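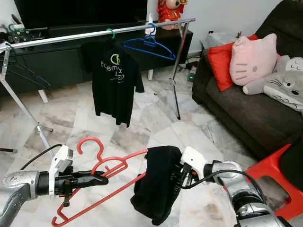
4/16/25

Clothes rail, continued. I said I'd write up the hanger business properly this time, so that Danjuma doesn't have to decode my scribbles on the back of a delivery note again.

Started with the black T-shirts because they're the awkward ones. Dark fabric on a dark hanger and you can't see where the shoulder ends and the neck begins, so I've gone over to the coloured plastic hangers for anything black. Red, green, blue, whichever is nearest. It makes such a difference! You can see the bar coming through the sleeve and you know straight away if it's crooked. The shirt with the lime green and white print on the chest is a good one to practise on, as there's never any doubt which way round it is.

Order that works best for me: hanger at a slant, low shoulder first, well into the sleeve before you even think about the other side. Then bring the rest of the shirt over. If you go in level you end up stretching the neck, and I did exactly that with two of the Barley tees last week (sorry Musa, I know they were yours). From the hem up is kinder to the neckline but slower, and on the longer shirts you lose the hook somewhere in the middle and have to fish for it. I still do it that way for anything with a tight collar.

Musa Dauda came by and wanted to know why I don't just fold the lot. Fair question. Folded is fine for the plain ones, but the prints crease across the middle of the logo and then somebody has to press them from the back, and the somebody is me. We had 436 pieces through in the Mandolum batch and I don't want to iron that many chests again.

Hangers. The wire ones are all right for light stuff, but they leave little points in the shoulders if a shirt stays on for more than a couple of days. I'd like to stop using them for tees altogether. The wide plastic triangles are much better. Danjuma Balogun has a quote from Skatar for a box of 200 and another for 600, and I'd go for the smaller box – we haven't anywhere to put 600 hangers, and they tangle if you so much as look at them.

Rule I'm trying to stick to: empties stay up on the rail until they're needed, hook facing the wall. Not on the chair. Not on the floor, where I trod on one this morning.

On to the floor, then. The rail slides more easily on marble than it did on the old carpet, which is lovely when you want to shift it and a nuisance when you lean across to hang something at the far end. So keep an eye on the end caps. If one comes off, it's bare metal on stone, and you'll hear it from the corridor.

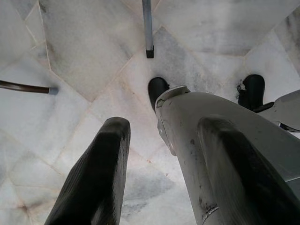 Leg with its black end cap, marble underneath.

I've put 5 spare caps in the Akande tin, on the shelf with the tailor's chalk. They're a push fit. If one feels loose, a turn of tape round the leg first does the job.

Still to do:
Longer shirts to the left end, short ones right. I keep starting this and then getting interrupted.
Ask Danjuma whether the June order includes anything with long sleeves, as those need more room between them.
Try the slanted-hanger way on the heavier cotton. I suspect it'll be a bit of a fight.
Find out who has the good lint roller. Musa says it isn't him.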